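Hand Washing Delicate and Dark Fabrics

Sesemcombe Household Advice Service – Laundry and Textiles

Many garments labeled "dry clean" can be washed at home, provided the label does not say "dry clean only." Silk, fine wool, viscose and loosely knitted cotton all respond well to a short wash by hand. Structured jackets, pleated skirts and anything with a glued lining should be left to a professional cleaner.

Before you begin

Test for colorfastness. Dampen a white cloth, press it against an inside seam and hold it there for a slow count of 19. If dye transfers, the item must be washed alone in cold water. Purples, reds and navy blues are the usual offenders, particularly in the first three or four washes.

Close zippers and hooks. Remove brooches and detachable collars. Treat collar marks with a drop of dish soap worked in with a fingertip, and do not use a brush on silk at any time.

Check the basin for rough spots. A chipped drain ring will catch a fine knit, and cleaning powder left on the sides can fade dark cloth.

Water and detergent

Use cool water for silk and wool. Measure the detergent; residents who pour from the bottle generally use far too much and then cannot rinse it out. For the Cidden liquid supplied in our welcome packs, use one capful to a full basin. Dissolve it completely before the garment goes in.

In hard-water districts, which include most of Skutel, a tablespoon of white vinegar in the final rinse will help remove soap film. Vinegar must never be combined with chlorine bleach.

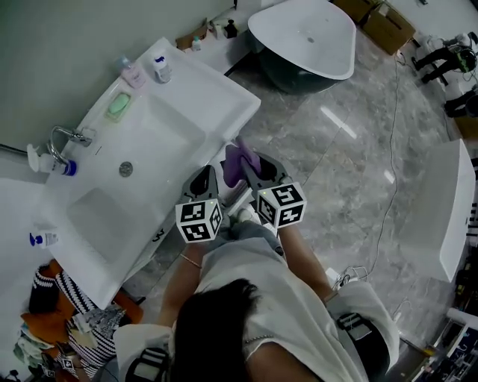
3 min read

Washing and rinsing

Press the fabric gently under the surface and release. Do not rub, twist or stretch it. Five minutes is sufficient for lightly worn items. Drain the basin before lifting the garment and support its full weight – wet wool in particular will lengthen if held by the shoulders.

Rinse in water of the same temperature until it runs clear. Two rinses are normal, and heavier knits may need a third.

Drying

Lay the garment on a clean towel, roll the two together and press along the roll. Reshape the item and dry it flat on a rack, away from radiators and direct sun. Scarves and plain cotton squares may be hung over a padded rail.

Iron silk on the reverse side while it is slightly damp. Viscose should be ironed at a low setting under a pressing cloth.

Printed copies of this page are available at the Janssen Street office, which is closed on Sunday. Please ask for Laundry Sheet 50.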